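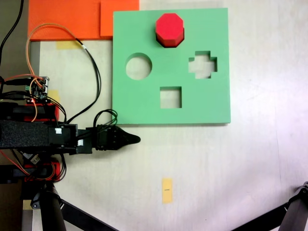

Right, long-promised thread on the insertion controller, seeing as a few of you asked what I've been swearing at since November. Grab a tea.

**2/** Quick background for new people: the job is shape-sorter blocks. Get the block over its hole, get the angle right, let it drop in. A toddler does it while eating a biscuit. Our stack needs four processes and a message bus (Stellen, the in-house one, still no proper docs, yes I know, it's on my list).

**3/** Perception first. Vurnorer is our pose estimator and it's lovely with the plus shape, because the arms give it plenty to grab on to. The octagon is a pain! Turn it by 45 degrees and it looks exactly the same, so the yaw estimate would hop between two equally good answers from one update to the next.

**4/** And the planner believed every single hop. So the wrist would twist one way, change its mind, twist back, and all the while the clock's ticking. I spent far too long blaming the motor gains for that one.

**5/** The fix was embarrassingly small – tell the planner about the symmetry and always take the yaw nearest to where the wrist already is. 11 lines, plus a test. The square gets the same treatment at 90 degrees, and for the round one we just ignore yaw altogether.

**6/** Control next. Pure position control is fine until your estimate is a couple of millimetres out, and then you're pushing a block into solid board as hard as the motors will let you. So the last bit of the move is now compliant: go down gently, and if it stalls, do a little spiral until something gives.

**7/** Numbers, since somebody always asks. 300 attempts with the old planner, 300 with the new one, same start poses replayed. Failures went from 102 down to around 30. Most of what's left is the block slipping in the fingers before it gets anywhere near the board.

**8/** Tooling! Tekex, our log viewer, can now scrub joint currents and camera together on one timeline. I found the yaw hopping within minutes of that landing. If you only ever build one thing for your robot, build the viewer (and don't leave it till last like I did).

**9/** The test suite is at 672 cases and takes long enough that I've started making lunch during it. Someone suggested splitting it up. Someone is right.

**10/** Still to do: detecting the slip from motor current, and getting the spiral to stop early when the block has clearly gone home. At the moment it carries on wiggling for a second or so, which looks very smug.

**11/** Code's going up in the Boateng repo once I've cleaned up the config files. Ask me things in the replies, I'll get to them after this test run.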